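Posted in: Guides > Paper & Craft > Cutters and Trimmers

Section 2 — Setting up the Gravon trimmer

Before you start. Clear a flat spot, good light. Keep the blade guard ON until step 6. Kids and pets out of the room.

1. Open the carton from the top. Lift out the base, then the arm. Keep the foam, you need it if you ever ship it back.

2. Check the bag of screws. Long ones for the arm, short ones for the paper stop. Do not mix them — the long ones will go right thru the base.

3. Set the arm in the hinge slot. Push till it clicks. No click, take it out and turn it over.

4. Two long screws, hand tight only. Power drivers strip the threads and Druditz won't replace a stripped base.

5. Slide the paper stop on to the ruler. Line up the arrow with zero.

6. Guard off. Lower the arm slowly, once, no paper. Should be smooth all the way. Scraping means the hinge is crooked, go back to step 3.

7. Test cut. One sheet of plain copy paper, then a piece of card. Ragged edge on the card? Tighten the tension knob a quarter turn and try again.

CAUTION: Never hold the sheet with your fingers past the red line. Use the clamp bar.

NOTE: Max 17 sheets of plain paper at once. Card, one at a time. No laminate, no foil, no staples.

Spare blades: part 895, fits the Gravon and the older Dovadov. Fuchs blades look the same but the holes are off, dont force them.

Oil the hinge every 100 cuts or so if you cut a lot of card. One drop, wipe off the extra.

For curves and small corners the trimmer is no help, use ordinary scissors. Keep a pair next to the base. 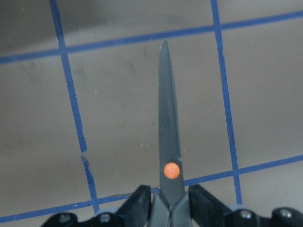 Scissors get dull on glued paper, same as the trimmer blade. Wipe with a dry cloth when you finish, guard back on, arm down and locked. Cleaning is in Section 3.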